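June, glaze book, late afternoon

Okay, kiln's still too warm to open so I'm catching up on the test tile notes before I forget which one was which (again).

Batch 7 of the satin base is mixed. I swapped in the Vorneten feldspar because we're out of the old stuff, and wow, it settles fast! Turned my back to eat a sandwich and there was a brick at the bottom of the bucket. Added a pinch of bentonite, sieved it twice, left it alone. It looks like cream now, but so did batch 5, and batch 5 crawled all over the place, so I'm not celebrating.

Colors I want out of this base are a dark teal, a near black, a cream and a soft sage. I'd still love a glossy dark green too, but that's a different base and a different headache.

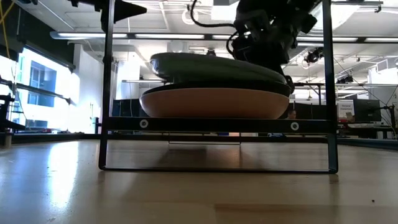
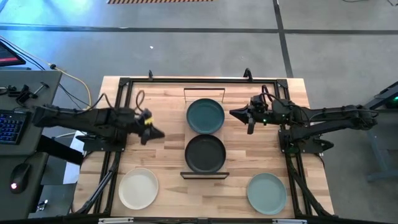 Tineke Visser thinks the crawling has nothing to do with the feldspar and that I'm putting it on too thick, and she'd like me to try a 2 second dip before I go changing the recipe a third time. Then she added that the Noda tiles were dusty when she picked them up, so wipe them first, please. Fair enough. I did not wipe them.

So, for the next firing: 3 tiles dipped quick, 3 dipped my usual way, all wiped with a damp sponge the night before. Same shelf, middle of the kiln, cones front and back. Write the dip time on the BACK of the tile in oxide, pencil burns off, I have learned this more than once.

Also the scale is drifting again. Hạnh Tôn has the calibration weight, ask her for it. And order more cobalt from Eltimix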